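Handout 4: Setting up and looking after the pot cell
Giuliana Espinoza
January

Read this before your first turn on the cell. The arm is shared by two groups, so leave it the way the checklist says.

Start-up
Clear the tabletop and wipe it down. Crumbs matter less than grease, but remove both. Power the controller, wait for the steady light, then home the arm with the gripper open. Warrick Fairweather keeps the key for the controller cabinet.

Checking the fingers
Look at both fingers with the power off. Wiggle each one at the crossbar. If there is play, tighten the bolts a quarter turn and try again. Do not swap the left and right fingers – the software treats them as separate parts.

Placing the pot
Put the pot near the far corner of the table with one part inside. The wire handle hangs down against the outside wall. Handles left standing up are the main cause of stopped runs in the Rerkemdale log. Jog down at low speed until the fingers are over the opening, and check the clearance at the rim on both sides before going any lower.
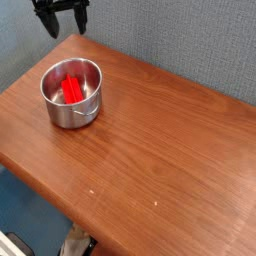
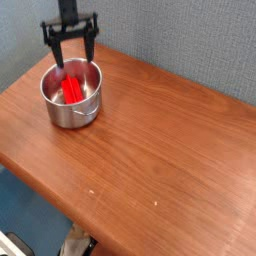

Metal pot with the red part inside, gripper open, in both views.

If the gripper touches the rim
Stop the arm and raise it by hand jog. Move the pot, not the taught position. Reteach only if the same contact happens on 2 runs in a row, and write the old values in the log first.

Routine care
Every 200 cycles: wipe the finger faces with a dry cloth and recheck the bolts.
Every 400 cycles: run the calibration routine 5 times and record the worst result. Ebony Pirihi needs these numbers for the Waaka report.
Shiny pots throw reflections that can upset the part finder. Turn the pot slightly and retry before you change any camera settings.

Shutdown
Open the gripper, raise the arm, power off, sign the log. Faults go to Keegan Mudgway the same day.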